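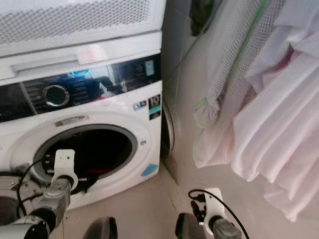 The washing machine with its door open and darks in the drum. The dryer sits on top.

The laundry room at Lillside

Category: Around the House / Laundry

3,038 views | 12 shares | 4 comments

We get more questions about the laundry room than any other part of the house, so this gallery is all about the washing. It covers a dark wash and the socks, with notes on how we go about things. Most of it will be familiar if you have lived at Lillside for a while. If you moved in during April, please read it through once before you put a load on.

The machines are stacked because the room is small. The washer is at the bottom and is the one you will use most. The programme dial is the round one on the black panel and it turns both ways. Pick the programme first, then change the temperature or spin if you need to. Changing the programme afterwards puts everything back to the standard setting, and several people have been caught out by that.

We wash dark clothes separately. Red can go in with them once it has been through a few washes and stopped giving off colour. New red things should go on their own or with other reds the first time. Jeans are heavy and take up more room than you think, so two pairs with a few T-shirts is plenty.

Please do not fill the drum to the top. You should be able to get a hand in above the clothes. A packed drum leaves powder marks on black fabric and the load has to be rinsed again, which takes longer than doing two smaller loads would have done.

Powder and liquid are both fine. The shared box is Grellier powder and a level scoop does a normal load. If you buy your own, keep it on your own shelf with your room number on it. Fabric softener is best left out for towels and sports clothes.

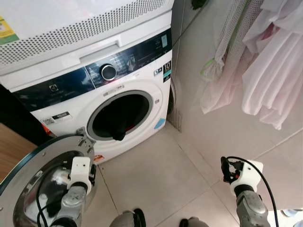 When you empty the machine, start with whatever is nearest the door and work back. Pull things out one at a time. Sleeves and trouser legs wrap round each other during the spin, and if you tug the whole lot out together something usually lands on the floor.

Once the drum looks empty, turn it by hand and look again at the top. Small items stick up there. Then run a finger round the rubber seal, including the fold at the bottom, where you may find coins, hair grips and the odd sock. Wipe the seal with the cloth and leave the door open for a couple of hours so the inside can air. Zixuan Shao has asked that the door is not pushed to while the seal is still damp, as the last seal went mouldy and had to be replaced.

Check labels before anything goes in the dryer. Wool and knitwear go on the rack by the window. Cotton underwear, towels and bedding can be tumbled. Clean the fluff filter before each load, not just when it looks full. The Sinent booklet in the drawer has the full list of dryer programmes, with the page on filters marked.

The evenings are busy. Between 6 p.m. and 9 p.m. please do one load at a time and come back when it finishes. If someone's washing is sitting in the machine and they have not turned up after a quarter of an hour, you can move it to a clean basket. Leave it on the worktop and do not put it in the dryer for them.

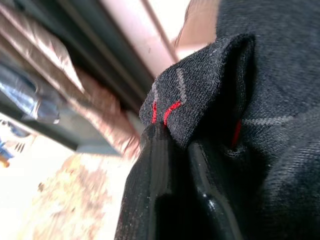
LILLSIDE HOUSE TEAM: Laundry and Linen

Grey knit sock with light grey lines and red stitching in the pattern. Patterned socks are the easy ones to pair. Plain black ones take far longer, and we suggest buying several pairs of the same kind.

Wash knitted socks inside out at 30 degrees. It keeps most of the lint on the inside and the pattern stays sharper. Shake each one out and pull the toe straight before it goes on the rack, as a bunched sock stays damp in the folds. Pair them when you take them down and fold the tops over together once. Rolling them into a tight ball stretches the cuff.

Single socks go in the Han tin on the windowsill. Have a look in it now and then. Anything left there at the end of term is used for dusting.

Faults with either machine should be written in the book by the door, with the time and the programme you were using.

Tags: laundry, dark wash, socks, shared house

This site uses cookies to remember your settings. Accept | Manage preferences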